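Evaluación del kit de brazo robótico Skarlow para tareas de cocina
Informe de proyecto, asignatura de Robótica de Servicio
Autores: Ginette Lecomte y Tariq Sandhu 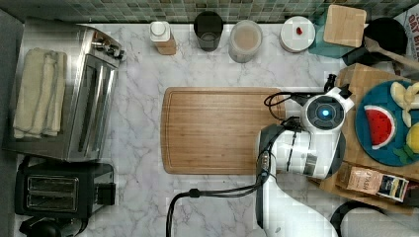 1. Objeto

Se evalúa el kit Skarlow en su configuración de sobremesa, con pinza de dos posiciones y software de control Elska. El criterio principal es la repetibilidad en operaciones de recogida y colocación sobre una encimera con electrodomésticos y utensilios. Los ensayos de carga máxima quedan fuera del alcance.

2. Montaje

La encimera es de mármol blanco veteado. La tabla de cortar de madera ocupa el centro y sirve como zona de destino; el plato azul con los alimentos de juguete, situado a la derecha, es la zona de origen. El tostador y el horno se mantienen a la izquierda como obstáculos fijos y no se manipulan. El indicador azul de la muñeca permanece encendido mientras el controlador está activo.

El manual no especifica el recorrido de los cables. En nuestro caso forman bucles junto al brazo y caen por delante de la tabla, lo que obligó a limitar el giro de la base en el software.

3. Procedimiento

Se realizaron 285 intentos, repartidos en 3 series. Entre series se recalibró el origen de coordenadas. Un intento se considera válido si la pieza queda apoyada dentro del perímetro marcado por la ranura de la tabla.

4. Resultados

Intentos válidos: 215 (75,4 %).
Fallos por colisión con el borde del plato: 18.
Resto de fallos: agarre incompleto o pieza soltada durante el traslado.

El plátano concentró la mayor parte de los agarres incompletos. Con el limón bastó reducir la velocidad de cierre. La rodaja de sandía requiere una aproximación lateral que Elska no ofrece por defecto y que hubo que programar punto a punto.

5. Valoración

El kit es adecuado para prácticas de laboratorio. La documentación de la pinza es escasa y los ejemplos suponen una mesa despejada. El módulo de planificación Siddiqui, que se vende aparte, no se ha probado. Queda pendiente repetir la tercera serie con los cables fijados al brazo.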